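Vusta Joinery

Vusta Joinery is a woodworking company in Brudasia that makes shelving, stair parts and cabinet doors. It is known locally for bringing automated handling into its sorting and sanding rooms, a change that began in January 2019 under plant manager Beca Griffiths.

Before the change, boards were lifted and turned by hand at each station. The company now uses two arms supplied by Ramska, each fitted with a two-finger gripper. Workers teach the arms new tasks by carrying out the motion themselves with a hand-held version of the same gripper.

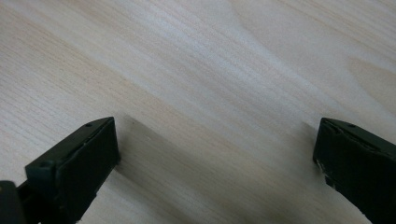 Training sessions are run by Chibuzor Nnaji, a former sander, and are held at the start of each shift. The first set of recordings held 1,826 motions. Finger pads are treated as a wearing part and are checked weekly.

The plant employs 129 people. No jobs were cut, but eleven lifting posts were rewritten as operator posts with a higher pay grade. Some older employees moved to finishing, where work is still done by hand. The shop union, led by Nicanor Sandoval, objected to the use of recordings to compare the speed of individual workers. An agreement signed on April 3, 2021, ended that practice and gave operators the right to stop an arm without a supervisor's approval.

A second site, at Bassey, still sorts its boards by hand.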